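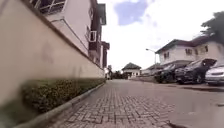 *The lane, looking down towards the little house at the far end. Hedge and wall on the left.*

**brickweevil** — 19 February 2022

Morning all. I've finally joined after lurking since November. We've moved into one of the houses off this lane in Ustham and I've somehow ended up on the hook for the hedge, because I was daft enough to say at the residents' meeting that I quite like gardening.

So, the hedge. It runs all along the foot of the boundary wall with a concrete kerb in front. It's kept low and it's lovely and dense, and I'd like to let it grow up a fair bit to hide the wall. The management firm (Clallus) say it must stay as it is. Do I have a case? And has anyone grown a hedge tight against a rendered wall and regretted it?

**mossandmortar**

Welcome! I'd leave it low. Once it's up against the render you can't get a brush or a roller behind it, and that wall's going to want painting sooner or later. We had the same setup at our last place and the decorators charged us extra just for tying the thing back.

Also, clipping. Knee height you can do with a decent pair of shears and a podcast. Head height is ladders and swearing.

**pootle_37**

Disagree with mossandmortar, sorry. A long plain cream wall is a grim thing to look at every day and a taller hedge would do wonders. Ours is up to my shoulder and I do it twice a year, it's really not a big job! You could always leave a gap behind it — well, not with one that's already planted, I suppose.

What's the wall like close to? Any damp?

**brickweevil**

There's staining, yes.
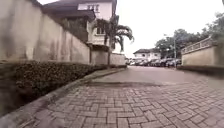

*Same lane. The dark streaks are on the lower half of the wall, worst from the middle onwards.*

Neighbour reckons it's splashback off the paving. I reckon the top of the wall is letting water in. The quote to wash it down and repaint came to £1,272 and I nearly fell off my chair.

**mossandmortar**

Right, well that settles it for me. Keep the hedge down and let the air get at it. I'd want the stains looked at before anyone opens a tin of paint or you'll be doing it again in 5 years.

Who's the quote from?

**brickweevil**

Uysal. They did the paving round the corner from us. It includes two coats of Nemon masonry paint, and five days' work if the weather behaves.

**gritbin**

Five days for a wash and two coats depends how long the wall is, you've not said. Doesn't sound mad to me. I'd ask what they're doing about the stains though, a pressure washer and a prayer isn't a treatment.

On the splashback thing, I'm not convinced. You've got a hedge and a kerb between the bricks and the wall, so how's the water meant to be getting there? I'm with you, start at the top.

**pootle_37**

OK having seen the streaks I'll back down a bit on the height. Still think it's a shame!! Could you let it come up just a few inches and see?

Lovely herringbone by the way. Mine's gone all wobbly where next door parks his van.

**brickweevil**

Ta, it's a bit chipped and uneven in places but I'm fond of it. Nice to walk on.

A few inches might be a compromise. I'll ask Clallus but I'm not holding my breath, it took them three weeks to answer an email about bins.

**gritbin**

Get a second quote while you're waiting. And have someone go up and look along the top of that wall before you pay for anything.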